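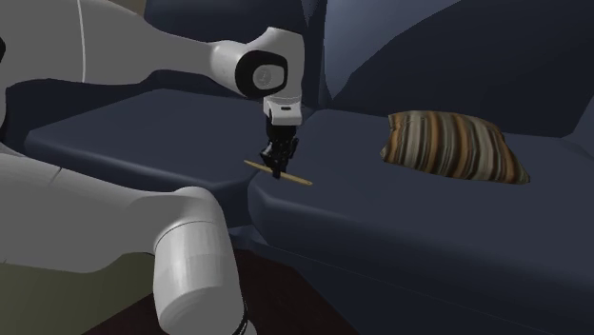
Biltden Forum > Simulation > Cell Setup and Upkeep

Sofa cell: fingers shut on thin air after the update

kwokandball
Aug 10, 2024

Running the Sistach living room cell, Franka arm on the dark base next to the sofa, one long thin stick to be picked up off the seat. It behaved itself until June. Then I updated the physics engine and now the arm comes down, shuts its fingers beside the stick and sails off looking pleased with itself.

Out of 968 attempts overnight, 578 ended like that. The rest were fine, which is almost more annoying.

What I've checked so far: joint limits, gripper width, and whether the base has wandered off its mount. It hasn't. I've also restarted everything several times, for morale.

lintel_pie
Tool frame. It's always the tool frame. Updates love resetting it to the flange, and then your fingers are a finger's length away from where the planner thinks they are.

kwokandball
Looked at that first. Frame is at the fingertips, same numbers as June. With the fingers open it hangs over the seat quite happily and the readout agrees with where it is. It's the last bit of the descent that goes wrong.
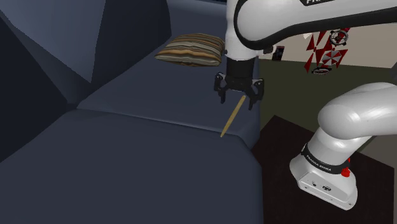
grumbleweed
Then I'd leave the arm alone and look at the cushions. Did the update rebuild your collision meshes? Mine came back with the two seat cushions wrapped in a single hull, so the gap between them had been filled in with invisible concrete. Anything lying across the join was sitting on a surface I couldn't see.

lintel_pie
Wouldn't make it miss sideways though. I still say frame.

grumbleweed
It would if a fingertip touches the hull first and the controller slides off it. Ask me how I spent June.

kwokandball
Right, turned on the collision view and grumbleweed has it, mostly. One great lump over both cushions, bulging above the seam. I split it back into separate hulls and shrank the margin. Then I parked the gripper low over the seat with the fingers wide and nudged it down a step at a time, watching for contacts.
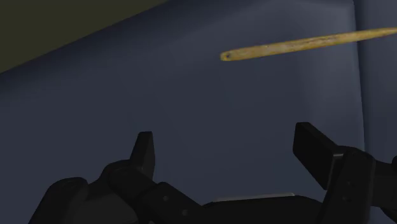 No phantom touches any more. I did another 300 attempts after that and it missed 79, so something else is still wrong, but I'm no longer shouting at a sofa.

lintel_pie
79 is your tool frame.

grumbleweed
Or the friction on the finger pads. Check whether the update put that back to default before you go moving frames about.

kwokandball
Pads are back at default. Changing them now. Will do the frame afterwards purely so lintel_pie can sleep.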